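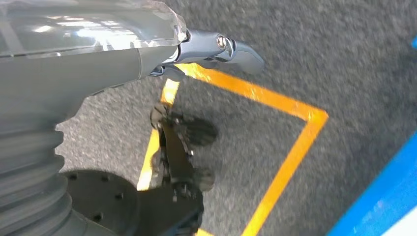 June, 4:40 p.m. Verse cards, second batch. Stella wants the Comfort set to open as an accordion, one line of blessing per fold, so the reader is soothed gradually. I cut two dummies from the Widum cream stock. The first sprang open in the envelope like it had somewhere to be. What I'm after is the look of the pale grey bellows under that arm, stacked folds with rounded edges, no sharp creases. Scored lightly and rolled over a dowel, the second dummy came close. It also ate the word "hope" in the third fold. Move the text up.

Verse count stands at 153. Teodoro read through the lot over lunch and reports that "wings" is rhymed with "brings" so often he stopped marking it. His pencil did not stop on "cope/hope." I have cut 20 and will probably be asked to put back the one with the lamb.

Sleeves: the Korkel clear ones glare badly under the overheads. You tilt the card to find the angel and get a ceiling light. Very moving in its way, but Stella says no. Try the matte ones before ordering anything.

Foil: the Kombo gold went down patchy on every halo and perfectly on my thumb. Turned the heat up a notch, then another. Better on the small halos. The large one on the Sympathy card still looks like a bitten doughnut. Leave the plate to cool and clean it in the morning, and please don't use the bread knife again, whoever that was. (It was me.)

Envelope message, current wording: "An angel chose this card for you." Teodoro asks what happens when somebody buys the ten-pack for themselves. Parked.

To do:
- reset Comfort text higher on fold three
- matte sleeves, ask Wirneo for a sample
- new rhyme for "above" (dove is taken, glove was vetoed)
- find the bone folder. Last seen under the Get Well pile.

5:55. Bone folder was in my apron. Lamb verse is back in.

Contact the studio | © Wirneo Cards workshop notes | Back to top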